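Subject: Re: [oldhw] Clock resets after every power cut
Date: 2018-06-06

> We have a few office towers at the Pramau branch that lose the date
> whenever the mains goes off over a weekend. They come up asking for
> F1 and then the file server won't let them log in. Is it the power
> supply, or should I be looking at the board? The machines are old
> but they do the job and there is no money for new ones before
> November.

Look at the battery first. A machine that keeps time while it is plugged in and forgets it when the power goes is nearly always running on a flat cell. The power supply keeps the clock alive as long as the cord is live, so a dead battery can go unnoticed for years.

The login trouble follows from the date. Most servers refuse a client whose clock is too far off. Set the time by hand in setup and the login should work again until the next outage.

Unplug the cord, hold the power button for a few seconds, and lay the case on its side. The cell is usually a flat round one, often close to the expansion slots.

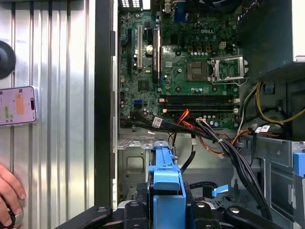 Dell board, with the coin cell between the white PCI slot and the long black slot.

Write down the setup screens before you pull the old cell – boot order and drive mode above all. We did 40 machines at Jatitz last year and had to go back to 19 of them over the drive mode alone. Push the small clip aside with a fingernail or a plastic tool and the cell should lift. Check the marking on the old one and buy the same type. We get ours from Grecu in boxes, and I would stay away from the loose ones at the market.

If a new cell goes flat within a few months, measure it and write back with the reading. A healthy one shows 3 volts or a little over. A board that drains them that fast is probably not worth more of your time.

The Dament office has a spare meter you can borrow.

--
oldhw list – 660 subscribers – contact the list owner – Back to top
2 replies | 0 shares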